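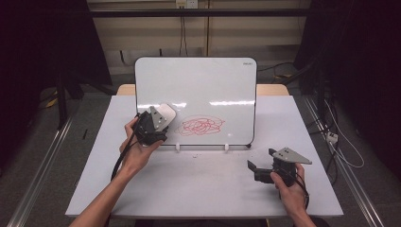
Ticket 51: Label printer at the Valley branch skips every other label

Status: Open, waiting on reply
Opened by: Front desk, Valley

Hello and good morning to everyone at Vavivis support! I hope November is treating you kindly. Our label printer has been misbehaving again, and I wanted to write it all down properly this time so you don't have to drag it out of me over three phone calls (sorry about last time).

We print shelf labels for the Skanwood order, 400 in a batch. The first 9 come out beautifully. After that it prints one, feeds a blank, prints one, feeds a blank, and so on until I lose my nerve and hit pause. The light stays green the whole time and the computer says the job is going fine.

What I've tried so far:

Turned it off, had a cup of tea, turned it back on. Same thing.

Cleaned the roller and the little sensor window with the wipes you sent. There was a good bit of gum on the roller, so I was hopeful, but no luck.

Put in a fresh roll from the Ozoliņš box. This one was interesting! It got to 13 good labels before the blanks started.

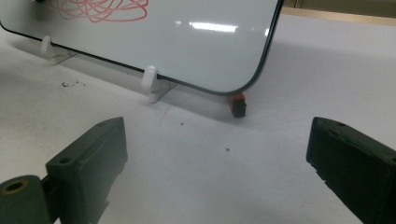 Ran the calibration from the front panel, holding the feed button until it blinked twice. It spat out a long strip of blanks and then sat there looking pleased with itself. The next batch skipped just as before.

Update, 2:30 p.m.

Thank you for the quick answer! You asked about the label size in the settings, and I do believe you're on to something. The gap between labels was set to zero, and the stock type said "continuous," although our rolls have gaps. I've changed it to "gap" and measured the space with a ruler like you said, then ran the calibration once more.

I've printed nearly half the batch with no blanks at all, which has made my whole afternoon. Could you please leave the ticket open until I've run the rest? Also, will the setting stay put after a power cut, or should I write it on a sticky note for the morning shift? We do lose power here when it's windy.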